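Wiki > Entertainment > Celebrity culture > Wedding coverage

Exclusive wedding photo deal

An exclusive wedding photo deal is a contract in which a famous couple sells one magazine or website the right to publish the pictures of their wedding before anyone else can. I've been writing up entries on celebrity weddings for this wiki for a while now, and this is the one I get the most mail about, so I'm going to take my time with it (and yes, I know encyclopedias aren't supposed to say "I" - this one always has).

How it works

The couple, or more often their publicist, offers the pictures to a few outlets before the wedding. The outlets bid. Whoever wins gets to send its own photographer, or else gets a set of shots from the one the couple already hired, and for an agreed stretch of time no other outlet is allowed to run them. After that the pictures usually go into general circulation, and you start seeing them on every gossip page there is.

What gets sold is almost never the whole wedding. A typical contract lists the moments one by one: the dress, the first dance, the cake, the parents. Guests may be covered or left out, and famous guests are a headache all their own, as plenty of them have deals with rival outlets and don't want to turn up in somebody else's spread. I once read through a sample agreement passed around by Okham, a small picture agency, and it had 25 numbered clauses. Five of them dealt with the cake!

The cover is its own negotiation. Some couples want a say in which picture goes on the front, some want to approve the headline too, and magazines hate giving up either one. The usual compromise is a short list of pictures that both sides have signed off on, with the editor making the final pick.

Phones at the door

A deal is only worth paying for if the pictures stay secret, so guests get asked to hand over their phones, or to put them in sealed pouches until the party's over. You'll also see stickers placed over the camera lens, which I think is a much friendlier way of doing it. Tents and umbrellas went up over walkways long before phones had cameras, mostly to block long lenses, and later on to block drones.
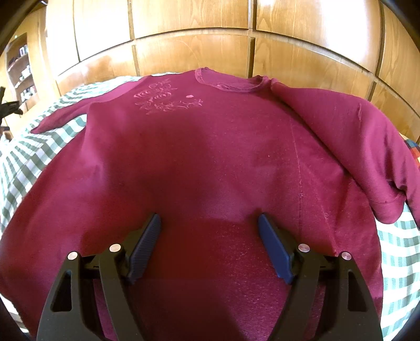 Leaks happen anyway. The contract normally says what the outlet can do about it, and the most common remedy is a cut in the fee. Some agreements make the couple responsible for anything a guest posts, which strikes me as pretty harsh if you've invited a few hundred people and a cousin who can't help herself.

The Silla reception

The case readers always ask me about is the reception at Silla, a lakeside hotel that used to be a favorite for this kind of thing. The weekly magazine Noltositz had bought the pictures and held its October cover open for them. At 9 in the evening, before the speeches were even over, a blurry shot of the couple on the staircase went up on a fan page. By the time it came down it had 2463 comments, mostly arguing over whether the dress was ivory or white.

Noltositz ran its cover as planned and it sold fine. What people in the business remember is the argument afterward over whether a picture that blurry counted as a breach at all. The two sides settled, the terms stayed private, and a lot of contracts I've seen from later on include a line saying that quality makes no difference. Folks call it the staircase line.

Where the money goes

Couples often announce that the fee is going to charity, in whole or in part. Others use it to pay for the wedding itself, security included, and I don't see anything wrong with that. There's a third kind of deal where no cash changes hands and the outlet covers the flowers or the venue instead. Those are harder to track, so don't trust any ranking of "most expensive wedding photos" that leaves them out.

Decline

These deals are a lot rarer than they used to be. Couples can post the pictures themselves now, at whatever hour they like, and keep all the attention. The wedding site Damasceno still buys sets fairly often, but what it mainly wants is video and the planning stories - who did the seating chart, how the menu got picked, that kind of thing. I'll admit I read every one of them.

See also: Wedding guest non-disclosure agreements; Second receptions; Engagement announcements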